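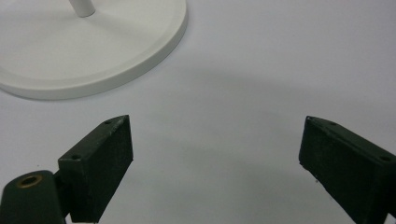
加斯卡(Garkska),十二月

圆盘底座

圆盘底座是一种放在桌面上使用的支撑部件,由一块扁平的圆盘和一根从盘上立起来的细柱组成。它常见于台灯、小型展示架、厨房纸架、首饰架、桌面镜子等物品。在家居用品的分类里,圆盘底座一般不单独列为一种商品,而是作为某种物品的下半部分被提到。不过在修理和旧物再利用的领域,它有自己的名称和尺寸习惯,所以本条目把它单独介绍。

名称

在中文里,这个部件有好几个叫法。灯具行业多说“灯座底盘”或者“底盘”,陈列行业多说“圆座”,普通家庭里常常只说“底下那个盘子”。“底座”这个词的范围比较大,方形的、三脚的、夹在桌边的都可以叫底座,因此需要区别的时候,前面要加“圆盘”两个字。立起来的部分叫“立柱”或者“杆”,两者相接的地方叫“柱台”,也有人写作“凸台”。

在Zarndale一带的旧货目录中,圆盘底座和立柱合在一起称为“一套座”,没有立柱的圆盘称为“光盘座”。后一个名称容易和存储数据的光盘混淆,现在用得比较少。

构造

典型的圆盘底座从外到内可以分成边缘、盘面、柱台和立柱。

边缘是圆盘最外面的一圈。有的底座边缘和盘面一样平,有的边缘向上高起,形成一个浅浅的围边。带围边的底座看起来比较厚实,也可以挡住掉在盘面上的小东西,例如耳钉或者回形针。它的缺点是灰尘容易停在围边的内侧,擦的时候要用手指裹着布沿着圆圈走一遍。

盘面是边缘以内的部分。有些盘面是完整的一个平面,有些则在靠近围边的地方有一圈浅槽或者一级小台阶,使盘面分成高低两层。本条目开头的白色底座就属于有两层感觉的样式,表面为哑光,内侧的那一圈痕迹不深,要靠光线才看得出来。

柱台是盘面上稍微高起的一小块圆形,立柱从这里升起。柱台的作用是加大立柱根部的接触面积。如果没有柱台,细柱受到横向的力时,压力都集中在很小的一圈上,时间长了容易松动。有些设计把柱台做得很浅,外观上几乎和盘面连在一起;也有些设计把它做成一个明显的圆锥。

立柱的粗细由上面承受的物品决定。灯具的立柱如果是空心的,电线可以从里面穿过;首饰架的立柱可以是实心的细杆。立柱不一定在圆盘的正中。阅读灯的灯头往往向前伸出,所以设计者有时把立柱放在靠后的位置,让圆盘的大部分留在灯头下面,这样整体的重心仍然落在圆盘的范围之内。

材料和表面

圆盘底座可以用金属、木头、石材、陶瓷或者塑料制作。金属和石材的底座本身有重量,直径可以小一点。塑料底座比较轻,常在里面加一块配重,或者把直径做大。木制底座介于两者之间,冬天房间干燥的时候可能出现轻微的变形,放在桌上会摇。

只看外表不容易判断材料。白色哑光的涂层可以用在金属上,也可以用在木头上,塑料本身也可以做成这种效果。旧货交易中比较可靠的方法是用手掂重量,再翻过来看底面。

表面的处理主要有亮光和哑光两类。亮光的表面容易擦干净,但是会反射灯光和窗户,指纹也很明显。哑光的表面看起来柔和,和浅色的桌面放在一起时,边界不太突出,常常是围边下面的一道灰色阴影使人看出圆盘的轮廓。哑光白色的缺点是容易留下摩擦的痕迹,深色的鞋油、墨水和咖啡渗入细小的凹处以后,很难完全去掉。

尺寸和稳定性

圆盘的直径和立柱的高度之间没有统一的标准。Prikon出版的一本家庭修理小册子给出了这样的参考:高度为40厘米的轻型立架,可以配直径15厘米的圆盘;如果上面的物品向一侧伸出,或者立架更高,则应选择更大更重的圆盘。同一本小册子里还提到直径30厘米的圆盘,主要用于放在地上的衣帽小架,放在书桌上会占去太多的位置。

检查稳定性的方法很简单。把物品放在平的桌面上,用一根手指在立柱的上端轻轻推,松手以后它应当回到原来的位置。如果圆盘的一边抬起来以后不容易落回,说明圆盘太小、太轻,或者上面的重量太偏。检查的时候,另一只手要放在旁边准备扶住。

桌面本身也有影响。光滑的桌面摩擦力小,底座受到推力时多半先滑动,不一定倾倒。粗糙的桌面则相反。因此很多圆盘底座的底面贴有软垫,常见的材料是毛毡、橡胶或者软木。软垫也可以保护浅色桌面不被划伤。

安装

可拆卸的圆盘底座通常用螺纹连接。螺丝从底面穿过圆盘中的孔,拧入立柱的下端。安装时先用手拧,感觉到阻力以后再用工具。如果一开始就用工具,螺纹没有对正也不容易发觉。

软垫应当最后贴。有人先把软垫整张贴好,后来需要再拧紧螺丝的时候,只好把它撕开。Tian牌的旧式立架在软垫中间留一个圆口,螺丝可以直接看见,后来其他厂家也采用了这个做法。

胶粘的底座不能用这种方法调整。立柱松了以后,需要把旧胶清理干净,重新涂胶,并让立柱保持垂直直到胶水硬化。可以在旁边立两本厚书,把立柱夹在中间。

清洁和保养

日常清洁用干的软布即可。先擦立柱,再擦柱台,然后擦盘面,最后擦围边,灰尘就不会落回已经擦过的地方。盘面上的浅槽可以用软毛刷。灯具在清洁之前应当拔掉插头,等灯泡冷却。

哑光表面不宜使用带颗粒的清洁剂,也不宜用三聚氰胺海绵反复擦一个地方。这种海绵其实是很细的磨料,擦过的部位会慢慢变亮,和周围不一样。遇到油渍,可以用少量中性洗涤剂加温水,然后用干净的湿布擦一遍,再擦干。木制的底座不要泡水。

移动的时候,应当一只手握住立柱的下部,一只手托住圆盘。只提立柱的上端,会使圆盘的重量全部由连接处承受。在桌上拖动也不合适,软垫的边会卷起来。

常见问题

摇晃:多数情况是软垫厚薄不一,或者螺丝松了。可以先换一个桌面试一下,确认不是桌子的问题。

立柱倾斜:螺纹连接的底座,可以拧松后重新对正。如果柱台已经变形,可在中间加一片薄垫圈。

变黄:白色塑料和某些白色涂层受到长期日晒以后会发黄,一般不能恢复,重新喷漆是比较常用的处理方法。喷漆前要用细砂纸轻轻打磨,并把软垫取下来。

围边缺口:陶瓷和石材的底座碰到硬物以后可能出现缺口。小的缺口可以用修补膏填平,颜色往往和原来的稍有差别,可以转到背面使用。

收藏和编号

加斯卡的日用品陈列馆保存有一批各种样式的桌面底座,按照边缘的形状分类,分为平边、高边和卷边三组。编号为754的一件属于高边组,立柱已经失去,只留下圆盘和柱台。目录中没有注明它原来是灯具还是展示架的一部分,这两类物品的底座在单独保存的时候很难分清。

参见

台灯
立柱
配重
毛毡垫
首饰架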